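Why I Still Love a Cold Open
Speaker notes

1. Hello and warm-up

Say hi, thank Zlata Holovko for the invitation (and for letting me run until 18 minutes past the hour). Ask who skips the opening of a show. Wait for the hands. Tease them a bit!

My pick for tonight is Vilby, the small-town mystery series I watched with my aunt every July when I was a kid. It ran for 300 episodes, and I've now seen all of them twice, so please don't feel sorry for me.
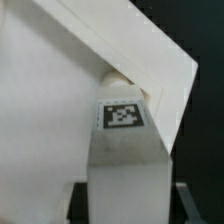
Every episode starts before the titles with somebody doing a chore. Peeling potatoes, fixing a gate, whatever. Then one thing is off – a phone rings in a house that has no phone – and bang, music. Play the potato clip. Let it run to the end of the theme, people laugh at the trombone.

2. The writers' trick

Boglárka Vörös wrote the first 18 episodes, and she always wrote the opening last. She'd finish the mystery and go back looking for the dullest moment she could put in front of it. Read out the bit from her script for "The Tymoshchuk Place" (page is folded over). Slow down on the line about the kettle.

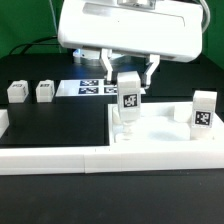
3. When it went wrong

Season nine. Romain Pruvost takes over and the openings turn into car chases. I don't hate them, but you can feel the town disappear. Play 20 seconds of the bridge chase, no more, it's loud. If anyone defends season nine, let them talk, it's fun.

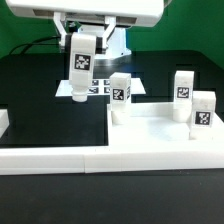

4. Kirden, the spin-off

Mention it quickly. Same narrator, Leonardo Santoro, and what a voice, but no openings at all. It goes right to the titles and I miss the potatoes every time. Skip this part if we started late.

5. Last clip and questions

Finish with the snow episode, my favorite. The whole opening is a man sweeping a step, and he stops and listens. Lights down for this one, please. Then questions, and remind people the discs are on the side table and I'd like them back.

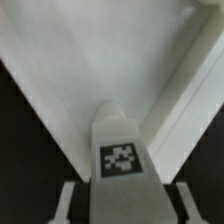 White panels angled in toward each other, close up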